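Facilities Service Desk
Request: Wall marks and loose cable, Kaplan Room
Status: Open, awaiting second coat
Category: Interior finishes / Minor electrical
Priority: 5 (Routine)
Site: Jeletura House, second floor

Summary of request
The requesting department reports dark marks on the white wall behind the work table in the Kaplan Room. The marks do not come off with a dry cloth. The department also asks that the cable near the corner be secured to the wall, as it catches on chair backs when the table is moved. The room is in daily use and cannot be released for more than one morning at a time.

Environment
Walls: white, matte emulsion, last painted under the Ferna refurbishment program
Ledge: white, boxed, above the table wall
Furniture: one work table with wooden top, stacking chairs
Cable: low-voltage, feeds the desk unit at the table
Access: key from the second floor office, 7 a.m. onward

Initial assessment
The marks sit in a horizontal band across the middle of the wall. The height of the band is consistent with contact from chair backs. No damp was recorded at the baseboard or under the ledge, and the moisture meter gave normal readings at each point tested. The ledge itself is sound and does not form part of this request.

The requester asked whether the marks could be mold. The assessment does not support this. They are surface transfer, with no odor and no softening of the plaster.

Log

Entry 1, 7:40 a.m.
Ticket accepted. Requester advised that cleaning will be attempted before any repainting is approved. Requester asked to keep chairs clear of the wall until further notice.

Entry 2
Test area cleaned at the left end of the wall with warm water and mild soap. Slight improvement. The marks lightened but remained legible in side light.

Entry 3
Second test area treated with a melamine sponge. The mark was removed, but the paint was polished to a visible sheen over an area the size of a hand. Method discontinued. Matte emulsion should not be rubbed with abrasive products, and staff are asked not to repeat this treatment on their own initiative.

Entry 4
Paint records consulted. The Ferna schedule lists the finish as Malen White, matte. An unopened can is held in the basement store. The tint was checked against the wall on a card and judged acceptable in daylight and under the ceiling lights.

Entry 5
Cable traced from the table to the corner. It is fixed at the top only and hangs free for the remainder of the drop. The connection tested correctly and no fault was found with the cable. Surface clips requested from stores. Trunking was considered and declined by the requesting department on grounds of appearance.

Entry 6
Polished patch and left end of wall given one coat of Malen White. The edge of the new paint showed on drying. Spot repair is therefore not recommended for the rest of the wall. Approval requested to paint the full width, corner to corner, below the ledge.

Entry 7, 2:15 p.m.
Requesting department asked which marks are covered by the request and whether the cable can remain connected during the work. Confirmed that all scuffs on the white wall below the ledge are included. The cable will be unplugged at the table for the duration of painting and reconnected the same day.

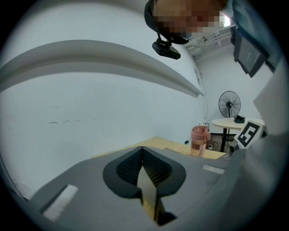 Entry 8
Full-width repainting approved. Estimated paint coverage is adequate from the stock held. Work to be done in two visits, each starting at 7 a.m., with one coat per visit.

Entry 9
First full coat applied. Cable unplugged, tied back, and reconnected after the wall was dry to the touch. Clips not yet fitted, as these should go on over the finished coat.

Outstanding items
Second coat of Malen White, full width
Cable clips at 40 cm spacing from the upper fixing to table height
Table to be returned to a position 100 mm or more from the wall

Instructions to room users
Please do not lean boards, cases, or chairs against the wall until the ticket is closed. Do not attach tape to the new paint. If the desk unit loses power, check the plug at the table before reporting a fault, and quote this ticket in any reply.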